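Thierry Deschamps has strong feelings about the walk signal, and he would like you to know that he held them before he was paid to.

"People think waiting is dead time," he says, stirring a coffee he has already told me is bad. "I waited at one corner as a student, twice a day, and I wrote most of a play there. It was a terrible play. The corner did its part."

Deschamps edits Drolero, a small magazine about walking in cities. The latest issue runs to 176 pages and is given over entirely to crossing the street. I ask if that was an easy sell.

"Monique Millet, our publisher, asked me what the next one would be about. I said curbs. She left the room."

She came back, it seems, with a budget for 10 essays. The longest is by Karthik Majumder, who spent the whole of November standing at intersections in a thin coat and writing down what strangers did with their hands. Deschamps considers it the best thing he has published. Majumder, reached by phone, considers it the reason for his cough.

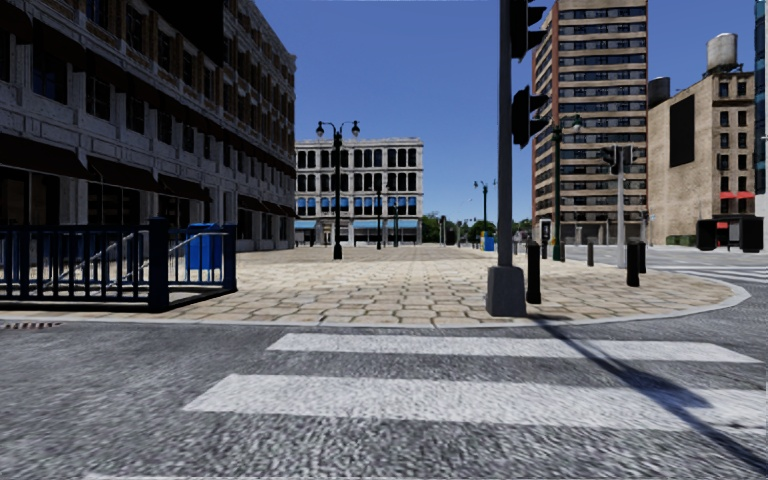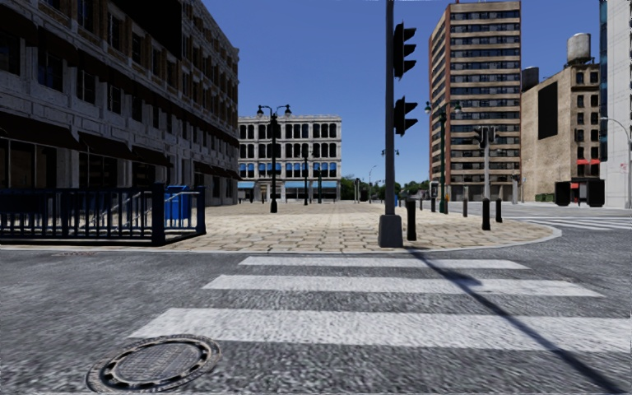
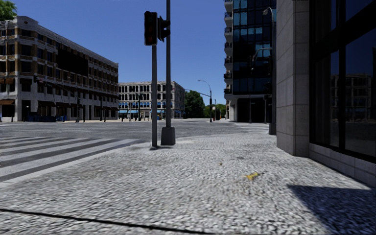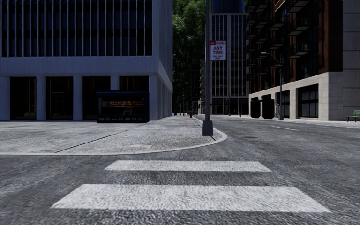

White stripes and a pale curb at a city crossing, in computer renderings.

Does he jaywalk? There is a long pause, and the coffee gets stirred again.

"I have jaywalked," he says. "I was late for a funeral. Not a close one."

He is gloomier about the button. Pascal Hamel, who wrote the issue's second essay, argues that pushing it is a form of prayer, and that pushing it again is a form of doubt. Deschamps pushes it two times, always, and disapproves of anyone who goes further. "My brother-in-law leans on it. He leans on doorbells too. We see him at holidays."

What he wants, as far as I can tell, is for people to be a little less embarrassed at the curb. They look at their phones, he complains, or at their shoes. In his day they looked at each other, though he admits he met no one that way and once got yelled at.

The next issue is about benches. Millet has been told and is, at the time of writing, still in the room.

We leave together. At the corner the light is against us, the street is clear both ways, and I have a train to catch. Deschamps folds his arms and looks delighted.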